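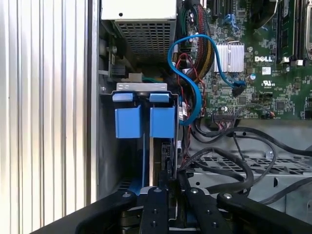 Re: [tustness-list] Old tower PCs, worth keeping or not?

Hello all,

Catching up on the list with a cup of tea, so apologies if I go over old ground. Somebody wrote back in April:

> I've got my late aunt's desktop under the stairs and it won't start
> up any more. There are family letters on it, and I think the
> accounts for the Redomer walks as well. The shop in Zadau quoted
> me 388 pounds to "recover" everything. Is that normal? Should I
> just pay up? I don't want to make it worse by poking about.

Please don't pay that yet! I went through nearly the same thing last winter with the old parish newsletter machine, and I ended up spending 21 pounds on a little USB adapter and doing it on the kitchen table in an evening. A dead computer very often has a perfectly good disk in it. Mine had a power supply that had given up, and all 704 newsletter files were sitting there quite happily, including the one with the upside-down map that we all tried to forget.

What I did, more or less: unplugged it from the wall, left it a while, took the side off and had a good look before touching anything. The disk is the flat metal box held in a bracket, usually with one wide flat plug and one thin one. I took a few snaps on my phone first so I could see where the cables went (very glad I did). Then out with the screws, into an egg cup so they didn't roll under the cooker, and the disk slides out. Leave the power supply itself shut, whatever you do. There's nothing in there you need and it can give you a nasty jolt.

Older disks want a different adapter from newer ones, so have a look at the plug before you order. Mine is the sort that does both and comes with its own little mains lead. You're welcome to borrow it, I'm at the Ibarra end of the village most evenings after seven.

If the disk clicks or grinds when you plug it in, switch it off straight away and leave it alone. That's when I'd think about paying someone, and I'd ask for a second quote before going back to Zadau.

On the letters, do copy them twice. I put ours on a memory stick and on my own laptop, and then printed the ones I really cared about. It came to 37 pages and they live in a box file, which my grandchildren think is hilarious. Some of the older ones were in a word processor format that nothing would open, but LibreOffice managed nearly all of them, with a few odd squiggles where the pound signs should be.

I'd love to know if the walk accounts turn up, by the way. I have a feeling I still owe for the coach!

Also, has anyone got a spare folding table for the plant swap? One of ours has a wonky leg.

All the best from a rather damp Tustness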